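4.2 The chores themselves, and what the machine makes of them

We had meant to begin this section with the harder tasks, the ones that tend to win a paper its readers, but after a good deal of talking it over we thought it kinder to start with the plain ones. Most of the work that fills a day in a home or a small shop is plain. Things are picked up, put back, wiped under and squared off, and then someone comes along and moves them again. If a machine can't be trusted with that, there seems little point in asking whether it can cook.

The chore list used with Gistia therefore leans heavily on tidying and clearing. It has 11 chores in all, and each was tried 50 times. A person did every chore first, at an easy pace and with no coaching from us beyond the wording on the card, and the time they took was kept as the yardstick. We asked them to work as they would at home, which led to some charming differences of opinion over where a book ought to live, and we have left those differences in the training material. A policy that has only ever seen one tidy person is a rather brittle thing.

Gistia itself is a modest learner by the standards of the day. It takes the view from the wrist and a short written request, and it gives back small motions of the hand. The planning layer, Onik, sits above it and decides which chore comes next, and we shall have more to say about Onik in section 5, where its habit of changing its mind is treated at proper length.
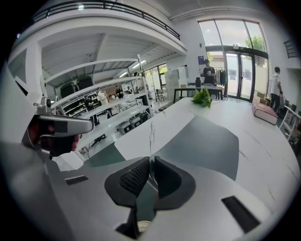 Figure 3. A long marble-patterned table with a dark grey mat, a closed maroon book and a bundle of green leaves, with the finger pads of the hand-held gripper in the foreground.

What pleased us most, looking back over the trials, was how well the machine coped with firm, well-behaved things. A closed book is a friendly object for two fingers, provided that it is taken by the spine or a corner and not pinched across its full width. Gistia found this out for itself fairly early, and by the end it moved books with a steadiness that we would happily accept from a new shop assistant. It was slower than a person by a good margin, and it paused before each lift in a way that some of our visitors found endearing and others found hard to sit through.

Soft and flat things were another matter. A mat lying flush with a table gives the fingers very little to get hold of, and a person solves the trouble without a thought, by sliding it to the edge or lifting a corner with a nail. Gistia tried to press down and pinch, again and again, and would have gone on doing so had we not set a limit of 20 attempts. Leaves gave trouble of a gentler sort. They can be gripped easily enough, but a grip that holds a stem safely will often bruise whatever is beside it, and we have not yet found a way of scoring a bruised leaf that everyone on the team thinks fair.

We should also say a word about rooms. Our earlier trials with Strand were done in a screened booth, under one lamp, and the scores were flattering. Once the work moved to places where people come and go, and where daylight shifts between the morning and four o'clock or so, those scores fell, and they fell most for the chores that need a careful look before the hand moves. Only 2 of the chores came through the change without any loss that we could measure — both of them involved boxes. Readers who know the Mevby trials will remember much the same thing there, though with a different arm and a far larger list.

Can machines do the chores yet, then? Some of them, slowly, and with somebody near enough to step in. The next section takes up the question of how near that person needs to be, and how long they can reasonably be left to get on with something else.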